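Open Day at the Werurach Hall: Pictures from Our Visit

In June our small group from Manalastas went to see the robot demonstrations at the Werurach hall. We had wanted to make this trip for a long time, and when the invitation finally came we did not need to discuss it much. The bus left early in the morning and we arrived shortly before ten.

There were 40 visitors in our time slot, most of them from packing and repair companies, also some teachers with their older students. At the entrance each person received a badge with a number. Mine was 316, and I kept it as a souvenir.

The host of the day was Rigoberto Ponce, who is responsible for the training of new operators. He speaks slowly and clearly, and for those of us who do not have English as our first language this was very pleasant. He started with coffee and a short talk, and after that he divided us into 2 groups. The first group went to the welding cell, and our group went upstairs to the tables for small parts.

On these tables the people of Werurach show work which looks easy for a human hand: to pick up one thing, to turn it, to put it into its place. The arm we watched the longest has the name Venus. Mr. Ponce told us that the name came from a student and that it stayed. Venus can be guided by an operator, who sits at the side and moves the controls, or it can repeat a task which was practiced before. We saw both ways of working.

I asked many questions about the fingers. Hard metal fingers are strong, but they can leave marks on a shiny surface. In his experience soft padding is better for such objects, although it gets worn and must be changed often. A lady from Bremisar, where they pack gift articles, wanted to know how many hours one set of pads can survive. He answered that it depends very much on the object, and he did not want to promise a number. I liked this answer.

After lunch there was free time to walk between the tables and to speak with the operators. Some of the visitors tried the controls themselves. I tried too, for 2 minutes, and my respect for the operators became much bigger. The hand wants to go fast and the eye is not ready yet. My neighbor on the bus did it better than me, but she also plays the violin.

From the small parts tables:

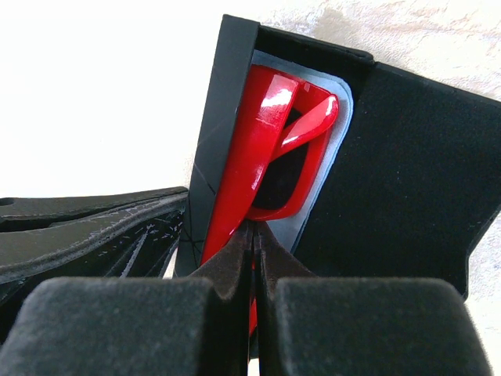
Venus at the box. The padded fingers hold the glossy red piece at its base, just under the loop.

We finished at four o'clock with cake and a group discussion. The teachers asked if a visit for a whole class is possible, and Mr. Ponce said yes, but please write to him early, as the summer is always full.

Many thanks to everybody at Werurach for the patience and the good explanations. If other members of our group have pictures from the welding cell, please send them to me and I will add them to this page.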